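# Chapter 4: Heat, Water and the Home Kitchen

*draft - revised 17 June 2023, A. Whitelaw*

Before you start: reread the section on phase changes from chapter 3. You'll need it by page two of this one.

Most people first meet thermal physics in a kitchen. Water boils, butter melts, a pan handle burns your hand. This chapter takes those everyday things and puts numbers on them. Not hard numbers. Mostly multiplying.

Start with the word heat. In ordinary talk it means hot stuff. In physics it means energy moving from a warmer thing to a cooler one. A pot of soup doesn't "contain heat" - it has internal energy, and some of that leaves when the soup sits out. Students mix these up all the time, and so do cookbooks.

Three ways energy moves:

- **Conduction** - through a material, by contact. Spoon in hot tea.
- **Convection** - carried by a moving fluid. Air in an oven, water in a pot.
- **Radiation** - by waves, no material needed. Sun on your face, broiler on toast.

Usually all three go on together. When Anahera Tipoki taught this unit in Grusville she had the class sort cooking methods into the three groups, then argue about it. Worth trying. Frying takes the longest to settle.

Next, specific heat. Water needs a lot of energy to warm up, oil needs about half as much for the same mass and the same temperature change. That's why a pan of oil gets dangerous so quick. We'll use the symbol *c* for specific heat thoughout, and *m* for mass in kilograms. Watch your units, grams will wreck the answer.

Evaporation gets its own section (4.3). A plate left on a rack dries well below the boiling point, and the energy for that has to come from somewhere: the plate, the air, the counter underneath. Spread the water thin and it goes faster. Moving air helps too. 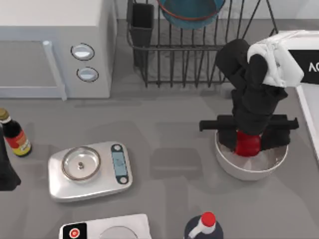 *Figure 4.1 A kitchen counter with a microwave oven and a wire dish rack.*

Microwaves come up in 4.4. They heat mainly by acting on the water in food, so a dry cracker warms slowly and a damp sponge doesn't. The worked problem there uses 2 cups of water and a timer, you can do it at home - ask first.

Key terms for this chapter: heat, internal energy, specific heat, latent heat, evaporation, thermal equilibrium. Definitons are in the back.

## 4.1 Temperature and what it measures

Put one hand in cool water, the other in warm.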